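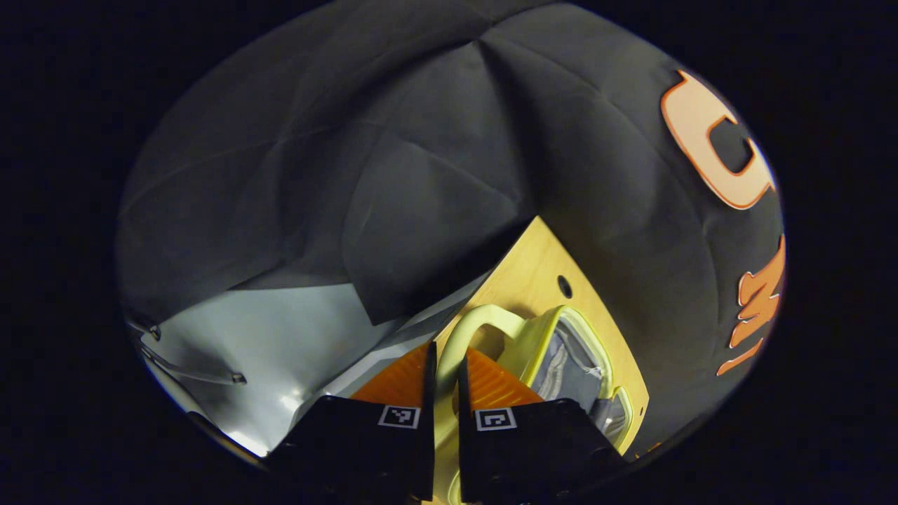
Search tips Search

Building a Hand-Held Gripper at Home: Shop Notes

Posted May 5, 2023 by Oda Rønning

These notes come from putting together a two-finger hand-held gripper in the shared workshop at Flarkcombe. The body is printed in black, the finger pads are printed in orange flexible filament, and each finger carries a square marker so the software can tell how far open the jaws are. The tips are in the order we needed them.

Printing the soft pads

Dry the filament first. Ours had been on an open shelf since December and the first pair came out full of strings and blobs. After a night in the dryer the same file printed clean.

Print slowly, and turn retraction down or off. Flexible filament buckles in the feeder if you push it. If your printer has a long tube between the feeder and the nozzle, go slower still.

Lay the pads on their sides so the ribs build up along the layers. Pads printed standing up split between the ribs the first time they were squeezed hard.

Wash your hands before handling finished pads. Skin oil makes them slick. Dish soap and warm water brings the grip back.

Fitting the fingers

Run each slide back and forth by hand before you add the trigger. If it catches, find the rough spot and take it down with fine sandpaper wrapped around a flat stick. A file removes too much.

Put a small amount of dry lubricant on the rails. Grease picks up sawdust, and a shared shop has plenty of that.

Tighten the screws that go into plastic until they stop, then leave them alone. If you strip a hole, drill it out and press in a brass insert with a soldering iron. Jaline sells the inserts in mixed bags, and one bag has lasted us through two grippers.

Sticking on the markers

Use matte paper or matte label stock. Glossy labels throw back the shop lights and the marker drops out of view at certain angles.

Keep the white border. Ebbe Bråten trimmed ours right up to the black on the first set and the software would not read them at all.

Print at 100 percent and check the width with calipers. Most print dialogs want to "fit to page," and that changes the size enough to throw off the readings.

Wipe the finger with rubbing alcohol before sticking. Press from the middle out. If there is a bubble, peel it and use a new one.

Picking things to practice on

Start with a block of scrap wood. Go on to things with a curve, such as a cup or a roll of tape. A diving mask is a good hard test. The strap bends away when you touch it, the rim is narrow, and a clear lens shows every smudge from the pads.

Set the object on a board with some grip to it. Bare plywood is fine. On a painted bench, lay down a piece of shelf liner.

Squeeze only until the pads start to bend. More force makes round things pop out sideways.

Putting it away

Store it with the jaws open. Pads left pressed together for a week keep a flat spot.

Label the bin. Ours is number 44, on the shelf under the Strömberg drill press.

Keep one spare pair of pads and one spare sheet of markers in the same bin, along with the hex key.

We use cookies to remember your settings. Accept Manage choices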